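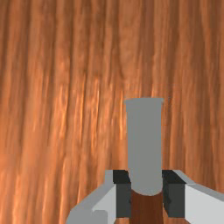

Thanks to everyone who wrote in over the weekend about the new floor at Etberg and what it means for the under-16s. I have read all of it and will try to answer in one go. The floor first. It is wood all the way across, laid straight over the old surface, and it has been stained a good deal darker than we expected. The nearest match I have is the wood in the picture at the top, an orange-brown with rusty bands and long streaky grain. On a floor that colour the old red practice lines would hardly show, so the hall has agreed to white for the main court and pale blue for the two cross courts.

On May 30, 2022, Shanthi Gunawardena wrote:

> Could somebody say plainly what is happening with the September start?
> Our girls were told in the spring that we would have the main court
> on training nights and I have passed that on to the parents. Now I hear
> that Pistetti have the main court and we are across the end with the
> low baskets. I don't mind which it is but I need to know before I
> send out the form.
>
> Also, who is taking the shooting sessions? Last year we had three
> different coaches teaching three different things, and the younger
> ones came out worse than they went in. I would like one person and
> one way of doing it.
>
> Last thing. Is the Jayawardena Cup going ahead, and is it still
> 23 names on the squad list? That is what the old form says and it
> seems a lot to me.
>
> Shanthi

Taking Shanthi's points in order.

Main court. Pistetti have it for the first half of the evening and Sallari for the second half, every training night, for the whole season. We swap after Christmas if either side wants to. The low baskets are being raised to full height over the summer, so whoever is on the cross court will be shooting at a proper ring. You can put that on the form.

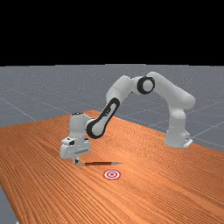
Shooting will be taken by one coach for both clubs, and that will be me unless someone better comes forward. I will be teaching one shot, with the elbow up and the wrist finishing above the rim. Too many of our players push the ball flat from the chest, and it comes off the front of the ring. What I want is the shape the white and black arm makes in the picture here, up and over in an arch with the hand ending out in front and pointing down. Hold it there until the ball has landed. Players who already have a good shot of their own can keep it – I am not going to take a working shot apart for the sake of tidiness.

Warm-up will be shorter than last season. Ten minutes, ball in hand from the start, no laps. If your player arrives late they stretch at the side and join when I call them in.

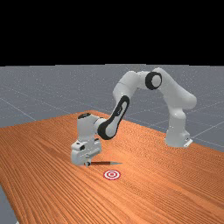 The Jayawardena Cup

It is going ahead. The final is back in the big hall, which seats 864, and we have been asked to sell our own share of the tickets this time. Prices are not fixed yet.

The 23 on the old form is a mistake that has been copied from year to year. It was the highest shirt number allowed, and somebody put it in the wrong box. Squads are twelve, as in the league. If you have already promised a place to more than that, talk to me and we will see if a second team can be entered.

For those who asked, Sallari finished last season on 1094 points scored, all games counted. I make Pistetti a little behind, but two of their score sheets are missing. If anyone has the away sheets please send me a copy.
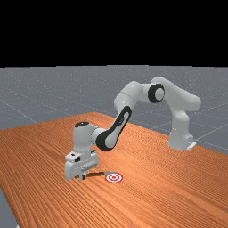
Floor markers for the drills need replacing as well. The old rubber ones were too big and players tripped over them on the pivot. I would like flat ones, small and bright, and easy to pick out on dark wood – much like the round red and white marker on the table in the picture. Two colours are better than one for this. Please don't stick anything down with tape, as the hall is strict about the new finish and will charge us for marks.

Still open: the scoreboard at the car park end, which sticks on the fouls, and somebody to do the table for home games. You need to be able to work a stopwatch and not shout at the referees. Reply to me and not to the list for that one.

Shanthi, I will send you the corrected form tonight. Please use it in place of the one you have.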